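3. 寝室のタワーファン(置き場所、ふだんの使い方、お掃除)

Darntonの家の使い方ガイド、三つめは寝室のファンです。キッチンとお風呂の章より長くなってしまいましたが、夏のあいだいちばんよく使うものなので、ちょっとおつきあいください。メーカーの説明書は玄関の引き出しのファイル(背表紙に1279と書いたもの)に入っています。私のこのメモは、うちの寝室で何年か使ってみて「こうすると楽だったな」と思ったことのまとめです。

3-1 置き場所を決める

(1) まずカーペットの上に平らな場所を見つけます。毛足の長いラグの上だと台座がふわふわして落ち着かないので、寝室のうすいグレーのカーペットくらいがちょうどいいです。

(2) 台座を両手で持って、床にまっすぐ下ろします。細くて背が高いので、つい上のほうをつかんで引きずりたくなるんですが(私も最初の年はずっとそうしていました)、継ぎ目に力がかかるのでやめてくださいね。

(3) 壁やブラインドから10センチ以上は離します。近すぎるとブラインドの羽根が一晩じゅうカタカタ鳴って、けっこう気になります!

(4) 掛け布団のすそがファンに触れない位置か、もう一度見ます。うちの布団は大きくて、寝返りを打つとベッドの横からすぐ垂れてきます。

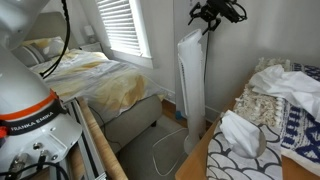 図3-1 寝室に立てたタワーファン。台座は丸形、コードはカーペットの上に出します。

注意:コードは人が歩くところを横切らないようにしてください。夜中にお水を飲みに起きるとき、足をひっかけやすいです。どうしても余るときは、ゆるく輪にして壁側へ寄せておきます。きつく束ねるのはだめです。カーペットの下に隠すのも、熱がこもるのでやめましょう。

メモ:延長コードはできれば使わないでください。どうしても足りないときは、廊下の棚にDrarkellのものが一本あります。暖房器具と一緒にはつながないでくださいね。

3-2 電源を入れて、風を合わせる

(1) プラグを奥までしっかり差します。半分だけ差さっていると、動いたり止まったりして「こわれた?」と焦ることになります(経験者です)。

(2) 電源を入れたら、いちばん弱い風から始めます。いきなり強くすると、ナイトテーブルの上のメモやレシートがきれいに飛んでいきます。

(3) 数分そのまま様子を見て、暑ければ一段ずつ上げます。私は寝る前だけ少し強めにして、部屋の空気が動いたら弱に戻します。そのほうが朝、のどが楽です。

(4) 昼間は窓からたくさん日が入るので、風を強くする前にブラインドの角度を変えてみてください。これだけでかなり違うんですよ。閉めきらずに、少し斜めにするくらいが好きです。

(5) ボタンは軽く押せば反応します。続けてぽんぽん押すと思った段を通りすぎるので、ひと呼吸おいてから次を押します。
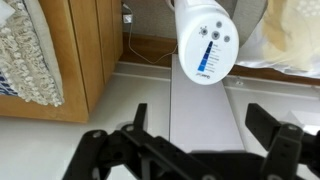 操作のところは指の跡がつきやすいので、ハンドクリームを塗った直後はちょっと待ってから触るようにしています。拭くときは必ず電源を切って、乾いたやわらかい布でさっとひと拭き。スプレーの洗剤を直接かけるのは禁止です。すきまから中に入ってしまいます。

メモ:ボタンを押しても何も起きないときは、いったん切ってプラグを抜き、少し待ってから差し直してください。それでも動かなければ無理に続けず、使うのをやめて私に連絡をください。

3-3 お掃除

うちでは火曜日がシーツを洗う日なので、ファンの掃除も同じ日にしています。布団をはがすとほこりが舞うから、先に布団、あとでファン。逆にすると、せっかくきれいにした羽根の前にまたほこりがつきます。

用意するもの:やわらかいブラシ、乾いた布、細いノズルのついた掃除機。ブラシはFidbergの白いのが気に入っています。毛がやわらかくて、細いすきまにもすっと入ります。

(1) 電源を切り、プラグを抜きます。風が止まっただけで始めないこと。

(2) 本体を寝かせるなら、毛布や大きめのタオルのような、やわらかい布のそばか上で作業します。かたい床にじかに寝かせると傷がつきますし、丸いのでころんと転がります。

(3) 縦に並んだ細い通風口を、ブラシで端から端へなでます。溝の向きに沿って動かすのがこつで、横にこするとほこりを奥へ押しこんでしまいます。

(4) 浮いてきたほこりを掃除機で吸います。ノズルは本体にくっつけず、少しだけ浮かせてください。

(5) 最後に全体を乾拭きします。くぼみや小さな穴のまわりは、布の角をつまんで細くして、くるっと回すと取れます。

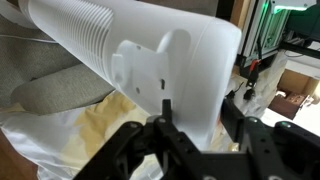 ねじや取りつけ部品のあるところは、ゆるんでいないか指で軽く触って確かめるだけにします。ぐらぐらしていたらそのまま立てないで、寝かせた状態で教えてください。私はせっかちなので一度ぎゅうぎゅうに締めすぎて、プラスチックのねじ穴をだめにしました。修理をOnyekaさんにお願いしたら3000円。あれはもったいなかったです。

注意:ピンや針金を通風口に入れないでください。ほこりのかたまりが見えても、ブラシで届かないぶんはそのままでかまいません。

注意:水洗いはできません。ぬれた布も使わないで、汚れが気になるところだけ、かたく絞ってほぼ乾いた布でちょんちょんと。そのあとはよく乾かしてから電源につなぎます。

3-4 しまうとき

涼しくなったら、3-3の掃除をひととおりやってからしまいます。ほこりをつけたまましまうと、次の年の最初の風がなんともいえないにおいになるんです……。

(1) コードをゆるく巻いて、布ひもで留めます。本体にぐるぐる巻きつけないでください。根元が傷みます。

(2) 古いシーツをすっぽりかぶせます。ビニール袋は湿気がこもるので、うちでは使いません。

(3) クローゼットの奥に立てて置きます。上に物をのせないこと。となりの箱には冬の毛布が入っているので、寄りかからせるならそちら側へ。

出すのはだいたい5月です。久しぶりに動かすときは、まず弱い風にして、変な音やにおいがしないか確かめてから寝室で使ってください。加湿器のことは次の章に書きました。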